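How I label wrist camera clips for a food pickup policy

I've been asked for this writeup enough times that I'm finally typing it out. It covers how I go from a pile of wrist camera recordings to labels you can train a grasp policy on, using bell pepper pieces and a plate as the running task. You'll need recordings, a player that steps one frame at a time, and some patience (snacks help too!).

Step 1. Pick your phases before you open a single clip

My first time through, I made up labels as I went, and I ended up with 35 different ones. Thirty-five! Bit-na Ha took one look at my spreadsheet and made me start over. We now use five: approach, contact, close, carry, release. If you can't say in one sentence when a phase starts, it's probably two phases.

Step 2. Find first contact

Go to the point where the gripper is clearly above the food and step forward until a fingertip meets it. Mark that frame, even if only one finger is touching. I used to wait until both fingers were on the piece, and that gave the policy a nasty habit of rushing the last bit of the approach.
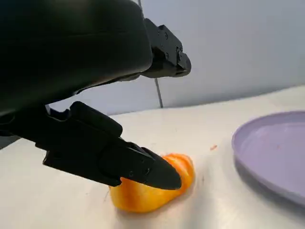

Peppers are sneaky because they're shiny and curved, so a finger can look like it's touching when it's still hovering. Check the shadow under the tip. If you still can't decide, play the clip a few frames past your guess and see whether the piece shifts. I give myself three tries and then tag the clip "unsure" and move on. Out of 1,488 clips in our first batch, 159 got that tag, and we left them out of training.

Step 3. Mark the close, then the carry

Close starts when the gap between the fingers begins to shrink and ends when it stops. Carry starts when the counter begins to move away in the view. Don't go by the food here – it travels with the camera once it's held, so it hardly moves in the picture at all.

The wrist also turns a lot, and a tilted view can really mess with your sense of which way is down. Find the table and the wall first, then look at the fingers. 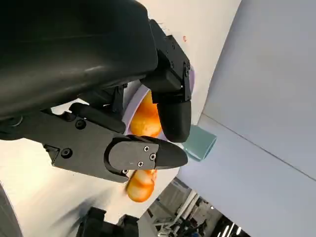

Wrist view with two orange pieces between the two fingers and the rim of the lavender plate behind.

Step 4. Mark the release

Look for the fingers opening, and put the mark on the first frame where they do. Whether the food ended up on the plate goes in a separate yes/no column. Please don't skip the failures! Rianne Van Dijk trained one version with them and one without, and the version that had seen misses was much better at going back for a second try.

Step 5. Have someone else redo a slice

Pull a handful of clips at random and hand them over with your labels hidden. If your contact marks are more than three frames apart, go back to Step 2 and talk through the definition together before you label anything else.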